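The Flowers That Stay

By Mansa Asamoah

I used to be a snob about fake flowers. I grew up with the kind that sat on top of the television, stiff and dusty and faded to the color of weak tea, and I swore I would never own a single one. Then last April I walked into Gifty Asante's workroom in Maltirbridge, put my nose straight into a bowl of peonies on the windowsill, and smelled nothing at all. I have been hooked ever since!

Asante has been arranging fabric flowers for 19 years, for hotel lobbies, church weddings, restaurants with no natural light and plenty of ordinary hallways. She keeps her stock in old map drawers, sorted by color and then by stem length, and she will pull open drawer after drawer if you show the smallest interest. I showed a great deal.

Her first lesson was about roses, because everyone starts with roses. A good one should hold up when you get your face right into it. Look for petals that don't all curl the same way. Look for a red that goes darker down in the folds, where a real bloom keeps its shadows. And don't be put off by a bit of visible weave, she told me — cloth catches the light softly, and from across a room that softness is what your eye believes.

"People look at the flower and forget the leaves," she said. "I buy the leaves." She likes them toothed along the edge, with veins you can see, and she bends each one a little differently before it goes anywhere near a vase.
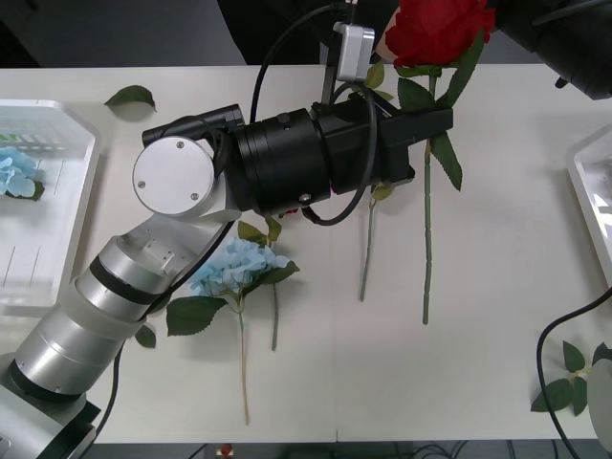
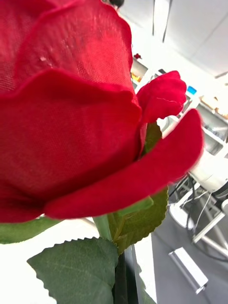 The second lesson was about company. A red rose by itself is a valentine, and there's nothing wrong with that, but put a blue hydrangea next to it and suddenly you have a garden. Asante loves that pairing. The hydrangea does the wide, cloudy work low down and the rose stands up out of it, and if you leave the rose stem a good bit longer than you think you should, the whole thing relaxes. She lays everything flat on the table first and shuffles the stems around for ages before she commits to anything. I tried it at home and it really does help, mostly by stopping you from jamming the biggest flower in the middle (my usual move).

Nikau Pirihi, who shares the workroom and handles the wedding orders, is stricter. He wants an odd number of stems, a narrow neck on the vase and one thing that droops. His best arrangement of the spring used 39 stems and took him two days, and he took it apart twice.

Then there's the upkeep, which is gloriously small. A soft makeup brush for the petals, a hair dryer on the cool setting for the dust, and a sticky roller for lint, dabbed on, never rolled. Keep deep reds out of strong sun. Asante puts hers away for a few months every year and brings out something else, so that she's always a little pleased to see them again.

My own rose lives in a black bottle on the bookcase. I moved it twice this morning.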